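Two cameras, one arm, and a cable in the way

Thursday, December 23, 2021

The year is almost finished and I want to write down the camera comparison before I forget the details. Jolien Michiels asked me in April which camera she should put on her own arm, and I promised her an answer "next week". Sorry, Jolien.

My setup is a small arm that I bought second-hand from Kristof Van Acker, with the parallel gripper he made for it. The controller is a Farklow board. For the arm itself I have only good words, but the gripper opens a little more on one side than on the other, so it is important for me to see where the fingers really are. That is how I came to the question of cameras.

I compared 2 of them. The first is the Ludora, a small camera with fixed focus. The second is the Verstraete, which is heavier and has a manual focus ring that turns with much resistance. I tried each one on the wrist of the arm and also on a fixed stand by the workspace, and I let the arm do the same pick 200 times in every position. Kristof says this is too few. He is probably right, but the arm is slow and I also have a job.

On the wrist, the Ludora was better for me. It is light, the arm does not shake when it stops, and the fixed focus is no problem when the object comes always to the same distance. With the Verstraete I had to lower the speed of the last joint, and after that I lost patience a little.

On the stand it was the opposite. The Verstraete gives a calm picture and the colors stay the same in the morning and in the evening. The Ludora changes its white balance whenever it wants, and my detection script does not like this at all.

What costs the most time with a fixed camera is the cable. I had read many pages about lens and resolution, and very little about where the cables should go. In one position of the stand I recorded 3,532 frames before I looked at them properly.

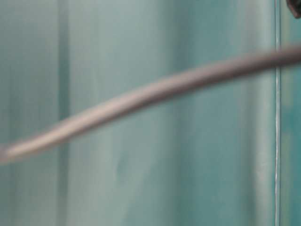

Gray cable, very near and very soft, with the green panel behind it.

For a detection script such a frame is difficult. The cable is too close to be sharp, so it has no clean edge, and the stripes of the background give the script plenty of lines to find. The thin bright line on the right was the favorite of my edge filter, which marked it with great confidence.

I now do three things differently. The cables go along the back of the arm with soft straps, with one loose loop at the elbow – not too big. The stand is 14 centimeters higher. And I save one test frame and open it at full size before I start a long recording.

For Jolien: take the Ludora if it goes on the wrist, and the Verstraete if it stays on a stand. If you can buy only one, I would take the Verstraete and forget the wrist for now.

In January I want to try the Unness gripper, the one with the soft fingers. Kristof has already ordered it and I will borrow it from him when he is bored with it.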